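Gurnbridge Evening School, Strength Training Basics
Handout for lecture 2: Choosing and using a cable row machine
Prepared by Mathis Poulain

In the first lecture we spoke about free weights. Today we stay with one machine, the seated cable row, which you will find in almost every gym. We have two models in our training room, the Ostum and the older Jacquet. The movement is the same on both, but the seats are different, and the lockers where you leave your things are on the Jacquet side.

What the row trains
The main work is done by the muscles of the middle and upper back. The biceps and the back of the shoulder help. If you feel the exercise mostly in your forearms, your grip is too hard or the weight is too heavy. 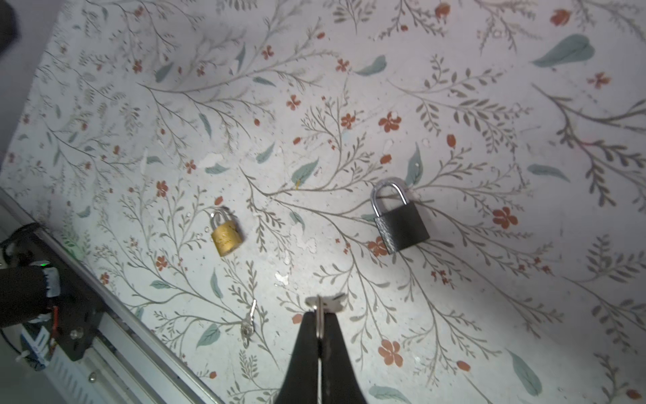
Pascal Tessier asked after the first lecture whether a wide handle is better than a narrow one for beginners. He had trained with the narrow one and felt his elbows going too far behind the body. My answer is to begin with the narrow handle all the same, and to stop the pull when the handle is near the stomach. The wide handle needs better control of the shoulder blades.

Setting up
1. Choose the weight before you sit down. Push the pin fully into the stack.
2. Put both feet on the plates with the knees a little bent. On the Jacquet the plates do not move, so shorter persons should sit more forward. 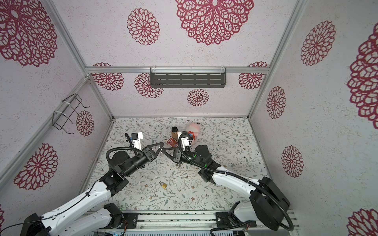 3. Take the handle with straight arms and sit tall. The stack should already be lifted a little from its rest.
4. Pull with the elbows close to the ribs. Wait one moment, then let the handle go back slowly.

Common mistakes
The most frequent mistake is to swing the upper body. A small movement from the hips is allowed, but it must not start the pull. Another one is to let the weights fall at the end of each repetition. It is noisy, and the muscles lose half of their work.
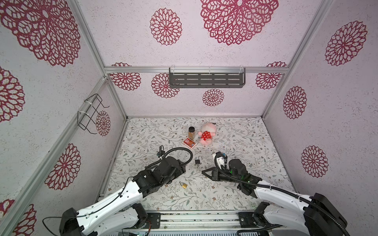

Fig. 3. Gurnbridge, June

How much to do
For the first weeks I recommend two sets of 15 repetitions, with a weight that you could still lift a few times more. Write the weight in your training card after every set. The numbers on the Ostum stack are not comparable with those on the Jacquet, so please write also the name of the machine.

Extra reading: The pulley and the real load
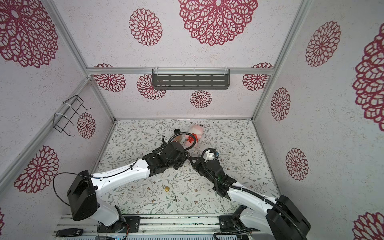
Reading time: 2 min

A plate marked 26 does not always mean that your hands feel 26. If the cable goes over one fixed pulley, the load is nearly the same as the plate, plus some friction. If there is a moving pulley, the handle may feel only half of it, and the cable travels twice as far. Look how the cable runs before you compare yourself with a friend who trains in another gym.

For next time, please bring your training card to room 502.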